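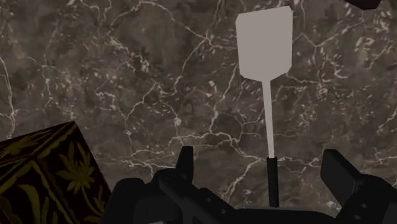 대리석 위의 스패출러 (렌더링)

Farnar 보석 결정문 모음

안녕하세요! Farnar 지방법원의 보석 결정문을 긁어모아 정리한 데이터예요. 원래는 Wernura에서 혼자 쓰려고 만든 표였는데, 달라는 분이 자꾸 생겨서 아예 공개합니다. 마지막 수정은 9월 19일이고요.

들어 있는 것
decisions.csv: 결정문 1921건. 한 줄이 결정 하나예요.
conditions.csv: 보석 조건만 따로 뺀 표 (인터뷰 금지, 주거 제한, 접견 제한 등)
courts.csv: 재판부 코드와 이름

처음 받은 파일은 거의 2000건이었는데 중복이랑 빈 스캔본을 걷어내니 저만큼 남았어요. 사건번호는 문자열로 읽어 주세요. 숫자로 읽으면 앞자리 0이 날아갑니다(제가 당했어요...).

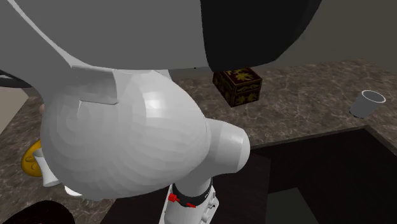 조건 분류는 제일 오래 붙잡고 있던 부분이에요. 처음엔 '언론 접촉 금지' 하나로 묶었는데, 결정문을 읽다 보니 방송 인터뷰만 막은 것도 있고 SNS 글까지 막은 것도 있더라고요. 그림 속 로봇 팔의 흰 관절이 둥글어 보여도 표면은 각진 면으로 되어 있는 것처럼, 한 덩어리 같던 조건도 들여다보면 면이 여럿입니다. 그래서 지금은 코드가 37개예요. 너무 잘다 싶으면 group 열만 쓰셔도 돼요. 큰 묶음 10개로 다시 합쳐 놓은 열이거든요.

라벨은 저랑 Maëlle Chan 님이 각자 달고, 갈린 건은 같이 원문을 보면서 정했어요. 끝까지 합의가 안 된 건 disputed 열에 1로 남겨 뒀습니다. 지우지 말아 주세요!

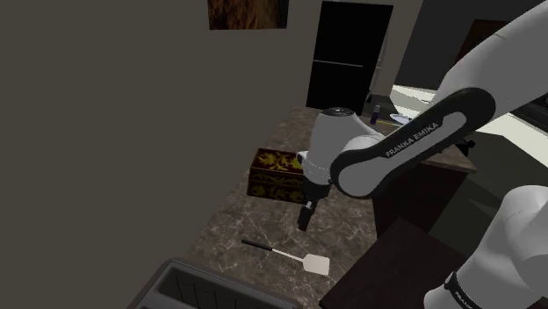
그리고 disputed가 1인 건은 대부분 가족 접견 조항이에요. '가까운 친족'을 어디까지로 볼지 재판부마다 문구가 달라서요. 원문 표현은 raw_text 열에 그대로 있으니 직접 판단하셔도 좋아요.

알려진 문제
8월에 나온 결정문 일부는 날짜가 선고일이 아니라 게시일로 들어가 있어요. 고치는 중입니다. 당사자 이름은 전부 가렸지만 혹시 남은 게 보이면 바로 알려 주세요.

이용 조건
연구랑 보도 목적이면 자유롭게 쓰세요. 특정인을 찾아내는 용도는 안 됩니다. 변환 스크립트는 Doucette 폴더에 있고, 옛 버전은 Trestotgate 브랜치에 남겨 뒀어요.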